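Talks > Housing > Speaker notes

Sharing a house with people you did not choose
Speaker notes, Mollel evening talk, 01/11/2020

Start slowly. Thank the hosts. Do not read the title again, it is on the screen.

I lived for 10 years in shared houses, in three countries. My subject tonight is small rules: who writes them, and why the good ones are short.

First story: the Plindix house. We had a rule book of 622 words for one kitchen. Pause here. People kept to the part about the rent and forgot the rest. When we moved to Cimico, we wrote only 2 rules on a card, and they stayed on the wall until May. 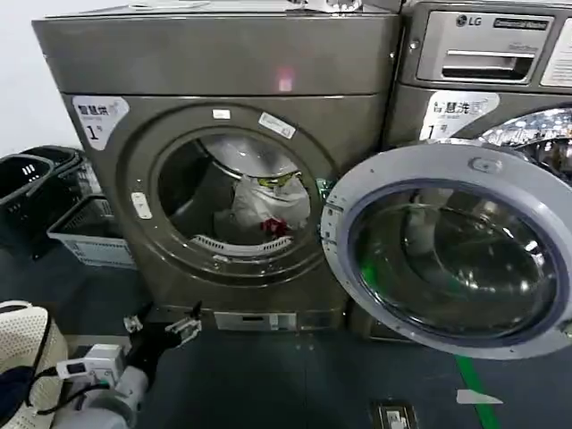 So the first point is length. A rule must be short enough to say at the door, with your coat still on. If you need to sit down to explain it, it is a policy, and a policy needs a person to look after it.

Second point is money. Ask the room: who pays for dish soap in your home? Wait for hands. At Motusar we put all shared costs in one notebook. At the end the total was 3,363 in the local money, and the quarrels were always over the smallest lines. Nobody argued for the electricity. We argued for three weeks about olive oil.

My advice: one common purse, the same amount from each person, and no refunds below the price of a lunch. You lose a little. I think it is worth it.

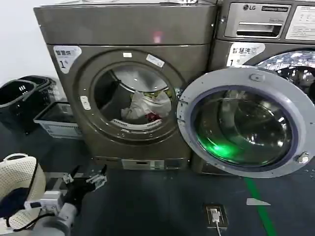 Third point is noise, and here I must be careful, I was often the noisy one. Tell the story of the radio, but only if there is time. A fixed quiet hour works better than asking each time, for the shy people most of all.

Guests: skip if late. One sentence is enough - tell the others before, not after.

Close with the house meeting. Once a month, standing up, with food. Anyone can cancel a rule, and it comes back only if two people ask for it.

Questions. Repeat each one in the microphone.

Related talks
Living next to a school
How to leave a shared house well
The neighbor's key

Contact | Copyright Mollel | Back to top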